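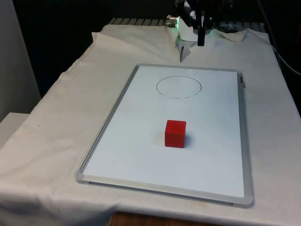
About Revby

Revby is a linen hire and laundering firm supplying restaurants, village halls and wedding venues. Shigeru Sekiguchi started it with 2 second-hand washing machines and 845 tablecloths bought from a hotel that was closing. Most of what we send out is plain white, and a white cloth shows every crease when it is first put over a table, so we ask customers to allow time for smoothing or steaming once the cloths are down. Our delivery drivers can do this for a small charge if it is booked with the order.

We now hold 3,000 tablecloths and wash 2,000 napkins on a normal working day. Everything is washed, pressed and folded at our own site on Golestani Road. Stained items are treated by hand before they go in the machines. If a stain will not come out, the cloth is cut down for kitchen use or sold as rag.

Orders can be placed by phone or through the website. Round cloths come in four sizes and long ones in three — the size chart gives the drop for each table height. We deliver before 11am and collect the next morning. You do not need to wash anything before it comes back, but please shake out crumbs and check for cutlery.

December is our busiest month and coloured napkins go early, so get in touch by the end of October if you need green or dark red.

Revby took over the hire side of Flaltel Linens when its owners retired. Flaltel account numbers still work and prices for those customers are on the same list as everyone else's.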